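Storing Chopsticks in a Shared Kitchen
Project report, Household Organization course
Student: Cauã Assunção
Supervisor: Heather Maihi

1. Background

In our student residence, Grusholm, the kitchen is used by all the people on the floor. When I moved in, the chopsticks were kept in the same drawer with the forks, the peelers and the bottle opener. They slid to the back of the drawer, and it was difficult to find two of the same length. Many of us cook rice or noodles in the evening, so this small problem came back almost every day.

For my project I wanted to answer a simple question. Is it better to keep chopsticks lying in a drawer, or standing in an open container on the table? I had a budget of 30 crowns, and I spent it all on a second-hand container in a shop called Vlček.

2. The place and the materials

The work was done at the long table, which has a white cloth with bands of red and green pattern. I decided to leave the cloth on, because the table is normally used in this way and I did not want to test a different kitchen from the real one. The chopsticks are wooden. They were laid on the cloth as a loose bundle and from there put into the container one after another.
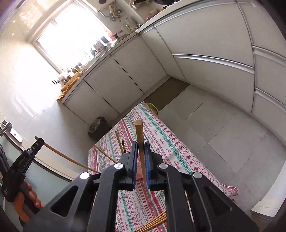 The first thing I had to decide was the direction of the sticks. A chopstick has a thick end and a thin end. If the thin end points up, the part that goes in the mouth is touched by every hand that reaches for a pair. If it points down, it stands on the bottom of the container, where crumbs and water can collect. My supervisor advised me to choose one rule and to keep it for the whole test. I chose thick end up, and I washed the container every evening.

3. What I observed

The test continued for 30 days, in May and a part of June. I wrote short notes after dinner and I also talked with my neighbors while they were cooking.

The standing container was easier for taking a pair quickly. It was also easier to see when few chopsticks were left, and then somebody usually washed the used ones without being asked. In the drawer this did not happen.
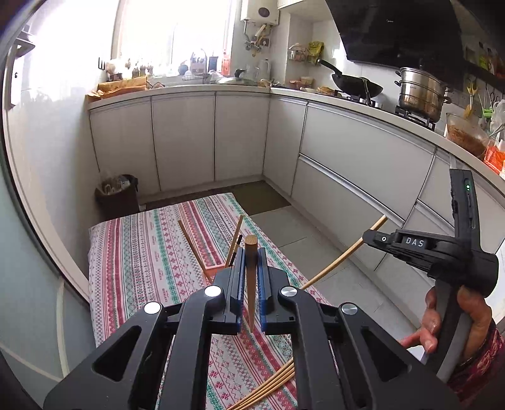 There were also disadvantages. A small container becomes unstable when long sticks lean to one side, and two times it fell over during breakfast. Other things were put in it too, for example a pen. When the sticks were put back before they were fully dry, the bottom smelled a little after some days. I would choose a heavier container next time, with holes at the bottom.

4. Result

The floor voted to keep the container on the table and to put only the spare chopsticks in the drawer. My notes are from one kitchen only, so I cannot say if the same solution is good for a family home. Heather Maihi suggested to repeat the test with spoons, and I plan to start this in the next semester.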